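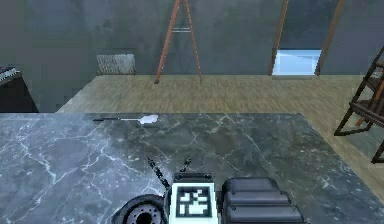

The Case for the Ugly Kitchen

My mother cooked for six people on a counter the width of a cafeteria tray. It was yellow, it had a burn on it the shape of Ohio, and if you put a hot pot down in the wrong place she told you so from two rooms away. I don't remember a single meal being late.

I bring this up after spending most of June looking at houses with my friend Fathima Dewan, who is buying her first one and wanted company. We saw 20 of them. Every listing said the kitchen was "the heart of the home," and in every one the heart had been replaced by the same surgeon. Big slab of stone, big sink, a faucet that belonged in a car wash. One place in Burkley had an island so large that Fathima, standing at the stove, had to raise her voice to ask me what I thought of the island.

I thought it was a very nice place to land a small plane.

What it didn't have was a drawer anywhere near the stove. You would have to walk 49 steps a night just to salt things. I asked the agent where the onions were supposed to go, and she looked at me as if I'd asked where to tie up the goat.

We have started building kitchens for people who are about to have company. The company will stand around the stone with a glass of something and say how much they love the stone. Then they go home, and somebody has to make a grilled cheese sandwich in there by themselves, on a surface that needs its own special cleaner. I looked up the cleaner. You're not supposed to use it near lemons.

I know how this sounds. People like pretty things and they're allowed to, and I own a $300 lamp that doesn't light anything. But a lamp doesn't ask me to rearrange my supper. A kitchen is a workroom, closer to a garage than to a lobby, and we ought to judge it by how it feels at six o'clock with a kid yelling and the rice boiling over.

Fathima bought the smallest house we saw, out on the Ngata side. The counters are an awful green and she can reach everything from one spot. Her brother has already offered to help her redo it. She told him to bring a chair and she'd feed him while he thought about it.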